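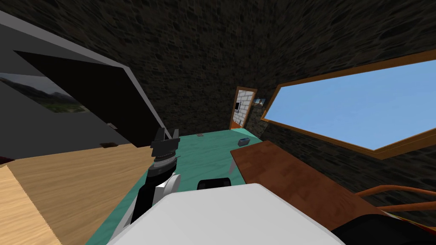

A simulated room in the Mirby set, with one arm's gripper raised over the teal floor.

I've spent most of October going through rooms with stone walls and sky-blue windows, and I've loved nearly every minute of it. None of them exist. They're rendered for Mirby, the simulated half of our collection, and I think people who work with learning robots should stop treating this sort of data as the poor cousin.

The usual complaint is that simulation looks wrong. Fair enough! Stone on the ceiling is not how anyone builds in Villside. But a learner that has only ever met one tidy lab bench gets very attached to that bench. Give it odd masonry, an orange chair frame, a wooden table in a colour it hasn't met, and it has to work out what matters for the job.

We have 1244 episodes in Mirby so far, all of them driven by a person at the controls. That's the part I'd defend hardest. You can script a thousand perfect reaches before lunch, and they'll be a thousand copies of the same idea. A person hesitates, overshoots, comes back from the other side – and those recoveries are gold. On the Tully tasks we keep five attempts per layout from each operator, including the clumsy ones, as long as the job gets done.

I'd still never train on simulation alone. Jekard, our real-world set, is slow to gather and full of cables, and it catches things Mirby can't, like how a soft bag slumps when you let go. Two sources, two kinds of mistake. I'd like to see more groups publish both, with the untidy episodes left in and a plain note on who drove them and how.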